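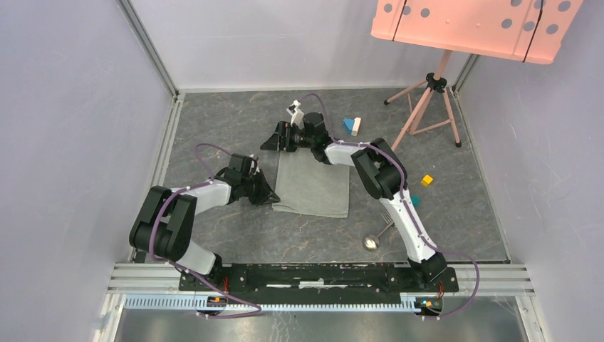 Cloth laid mostly flat, with the near edge folded over.

Folding Square Cloths

Clear a patch of counter bigger than the cloth and wipe off any crumbs. Lay the cloth down and smooth it from the middle out. Old ones never come out perfectly square, so line up one edge and let the others be.

Turn the near edge over in a narrow strip and press it down with your hand. Keep turning until you reach the far side – or fold in half twice if your drawer is shallow. Mine holds 13 folded flat, 9 rolled.

Oksana Zhuravel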